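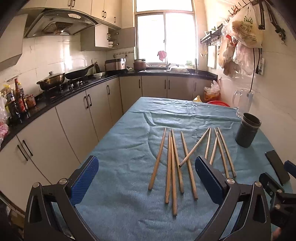 According to one contributor to the Kurkar talk page, a demonstration is worth keeping only if the person would have made the same movement without the tool in hand. The project's guidelines take a looser view.

Kurkar is a method of gathering manipulation examples for learning systems, developed at Tastholm and later adopted by the Flodach group. A person works with a hand-held gripper in an ordinary home, and a camera on the tool records each attempt. Tasks use common objects such as chopsticks on a cloth-covered table. Thin items that lie close together or cross one another are treated as a separate class.

The first release held 1730 episodes from 71 kitchens. Each episode covers one task and is trimmed at both ends before labelling. Failed grasps are kept and marked. The Tilahun format, used for storage, records jaw opening and tool pose alongside the video.

Categories: Robot learning | Data collection | Grasping

Contact | Copyright | Back to top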